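**Bench height** is the distance from the floor to the top surface of a work table. It has been the subject of a good deal of advice, much of it more confident than the evidence allows.

## The elbow rule

The best-known guidance says that a bench should sit a little below the elbow of the person standing at it. The rule is often presented as settled science. Its origin is unclear, and most manuals that repeat it cite only one another. Afaf Hattar traced the wording through 15 workshop handbooks and found no measurement behind any of them.

The rule also assumes one user per bench. In shared workshops this is rarely so, and a height that suits the tallest worker will leave the shortest with raised shoulders. 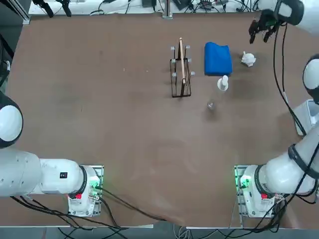 *A broad brown work surface, viewed from above.*

## The Ralbridge survey

The claim that a correct height prevents back pain rests largely on the Ralbridge survey, which gathered replies from 639 bench workers. Those with adjustable tables reported less pain. Critics, among them Subbarao Menon, have noted that the same workers also had shorter shifts – a point the summary leaves out. No later study has repeated the result.

## Adjustable benches

Makers of adjustable benches tend to promise more than they show. Korelura advertised its crank-driven model as cutting tiredness by "up to" a third, without saying how tiredness was measured. Walid Hijazi, who reviewed the model, found that most owners set the height once and left it there.

Older habits may do as well. Joiners have long put blocks under the legs or stood on a duckboard, and there is little to suggest that these cheaper methods work any worse.

## See also

- Duckboard
- Sawhorse
- Standing desk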